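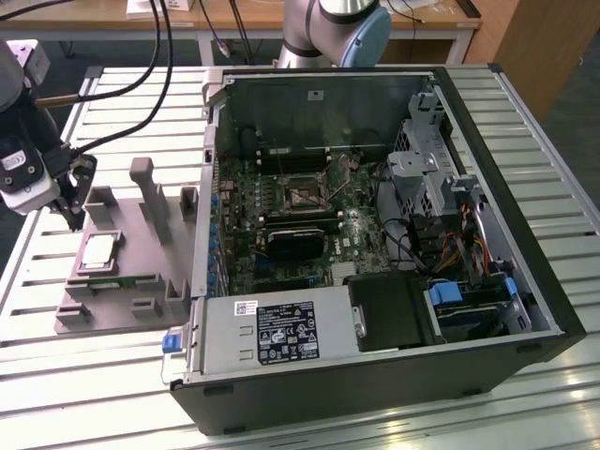
Tue 9 August. Workshop notebook, Lacson building, hardware refurbishment bench.

Work on the Jutgate batch resumed this morning with the first of the towers withdrawn from the second-floor reading room. The purpose of the session was to establish a bench procedure for processor and thermal work that can be applied to the remaining units without further discussion. The tower was laid on its side on the slatted table with the side panel off, and the processor socket was left bare with its lever up while these notes were begun. The pin field is fully exposed in that condition, and everything written below about covers and loose screws should be read with that in mind.

Condition on receipt

The asset label agreed with the transfer list. The unit had been in storage since January, and the withdrawal slip gave the reason as "slow, shuts down." No fault code was recorded by the reading room staff. A short power test before opening gave a normal start, followed by a shutdown after 40 minutes with the processor under load. The test was not repeated. The fan was audible throughout and did not change pitch when the load was applied, which may indicate a control fault or may only reflect the firmware setting. To be checked at reassembly.

Dust inside was moderate. The intake was worse than the interior, as has been the case with most machines from that room. The loose material was taken off with the small vacuum and the soft brush before any part was released. Compressed air was not used at the bench. It remains permitted at the extraction hood only, and colleagues are asked to observe this even when the hood is occupied.

Processor removal

The cooler came away after the unit had been allowed to stand. The old compound had dried to a gray crust at the edges and was thin in the middle. It was removed from the processor with lint-free wipes and the Brandex solvent, two applications, the second mostly for appearance. The processor was placed in a clamshell and labeled with the unit number. It should be stored in the top drawer of the parts cabinet and nowhere else. Last month one was found in an envelope.

The socket was inspected under the ring magnifier at two angles. No bent pins were found. There was one fiber lying across a corner of the field, lifted with the vacuum pen. Tweezers are not to be used inside a socket of this type for any purpose. If the vacuum pen is unavailable the unit should wait.

A protective cap is required over the socket whenever the operator leaves the bench. The bench stock of caps is down to 2, and the order placed with Canel has not arrived. Until it does, only one tower at a time should be taken to this stage. A folded card is not an acceptable substitute.

Memory

The modules were removed, wiped along the contacts, and tested in the spare board. Both passed the short test. The long test was left to run over the lunch period and passed. They will go back in the same slots they came from, in accordance with the existing practice for machines that are to keep their original configuration. The reading room has asked whether the memory could be increased. This is a budget matter and was referred upward. It does not affect the procedure.

Drives

The drive was taken out by its release tabs. The blue tabs in this chassis are the parts intended to be handled, and pressing on them should be enough. If a drive does not slide, the cable is still attached or has caught on the cage — pulling harder has cost this workshop at least one connector. The data cable on this unit had been routed tightly and was eased before anything else was moved.

Surface scan completed without reallocated sectors. Power-on time read from the drive was 2,809 hours, which is low for a machine of this age and suggests that the unit spent much of its service life switched off. The drive is to be wiped under the standard procedure and returned to the same machine. Wipe certificate to be attached to the transfer list before the unit leaves the building.

Power supply

Not opened. No power supply is opened in this workshop. Output was checked with the plug-in tester and all rails were within limits. The reading on the 12-volt line moved slightly when the cable was flexed near the connector, and the test was done again with the cable held still and gave a steady figure. The movement is probably in the tester, whose socket is worn. A replacement tester should be included in the next Canel order. In the meantime, any unit that gives an unsteady reading should be tested a second time before the supply is condemned.

Temperature after repasting

The processor was refitted in the middle of the afternoon, with a small amount of compound placed at the center and the cooler screws tightened in a cross pattern, half a turn at a time. The lever closed with normal resistance. The machine started on the first attempt and reported a changed configuration, as expected.

Under the same load as this morning the processor settled at 86 degrees. This is better than a shutdown but is not satisfactory. The target adopted for the batch is under 75. The load was stopped and the unit allowed to cool. The cooler was then removed again and the spread of the compound examined. It had reached three of the four edges and was noticeably thicker along the fourth, which is consistent with the cooler sitting at a slight angle. One screw was found to be binding in its post before it was fully down. The thread was cleaned and the screw replaced from stock.

The second fitting has been done but not tested under load. There was not enough of the afternoon left for a full run, and the workshop rule against leaving a machine under load unattended applies to repaired machines as it does to faulty ones.

Remarks on the procedure

The order of work used today is satisfactory and should be kept: power test, dust, cooler, processor, socket inspection, memory, drive, supply, reassembly, load test. Taking the drive out before the processor was considered. It gives more room for the hand but leaves cables lying loose over the board, and was rejected.

Screws should go into the divided tray as they come out, with cooler screws kept apart from case screws. The case screws in this model will enter the cooler posts and appear to hold. They do not seat.

The time taken today is no guide to the rest of the batch, as much of it went on writing and on the second fitting. A fair estimate for a unit with no complications is almost two hours at the bench, excluding the wipe.

Outstanding

Load test on this unit after second fitting. Record temperature at start, at 20 minutes, and at the point of settling.

Check fan control setting in firmware before the load test, and note it on the unit card.

Drive wipe and certificate.

Canel order: confirm date for socket caps, add tester, add one further bottle of solvent if the Brandex item is still listed.

Reply to the reading room regarding the return date. No date to be promised until the load test has been passed.

Unit remains at the bench overnight, disconnected, side panel on, card attached.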